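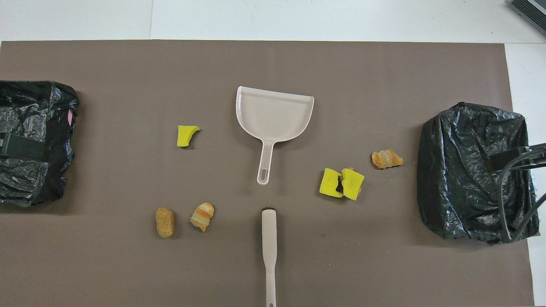
Figure 2. Plastic dustpan of the wide, shallow kind, with a raised rim.

3.2 Collection of settled dust

Settled dust was collected from 34 homes in Druvbridge and Grenmont between October and March. All of the homes were flats in blocks of four storeys or fewer, heated by radiators, and none had a fitted carpet in the main living room. Homes with building work under way were left out, as were those where anyone smoked indoors. Two households moved out before the second visit and their first samples are kept in the totals but not in the paired comparison in Section 4.

Residents were asked to sweep the living room and hallway as they normally would, using their own broom or brush, and to empty the dustpan into a paper bag supplied by us. We chose sweeping over vacuum sampling for two reasons. Earlier work by Calloway and Valtonen used vacuum cleaners with a filter sock, and the fine fraction was lost unevenly between machines. Sweeping also loses fine material, but the loss is easier to estimate, and most of the residents swept at least twice a week in any case. The shape of the pan matters more than we expected at the planning stage. A wide pan with a shallow lip (Figure 2) takes up grit and fibres in one or two strokes, while a deep pan with a thick front edge leaves a line of dust on the floor which is then swept elsewhere or left. We recorded the type of pan in each home but did not ask anyone to change it.

A total of 139 bags were returned. Each was folded twice, sealed with tape and stored at room temperature until weighing. Bags with visible food waste were set aside and the food was picked out by hand before the bag was weighed again — this applied mostly to hallways that opened directly on to a kitchen. Hair was left in at this stage and removed during sieving.

3.3 Sieving and weighing

Samples were dried for 21 hours and passed through a stack of three sieves. Material held on the top sieve was mainly hair, thread and small stones and was weighed as a single fraction. The middle fraction was inspected under a lens by Jiang and Zou working separately, and where their notes differed a third reading was made by Bai. Any bag holding more than 400 grams was split into equal parts and one part was taken at random.

Weights are given per square metre of floor swept, using the floor plans held by the letting office at Dufour House for the Grenmont flats and our own tape measurements for the rest. Large pieces of furniture that are not normally moved were subtracted from the floor area. Rugs were not, as most residents lifted them to sweep and those who did not were noted in the visit record.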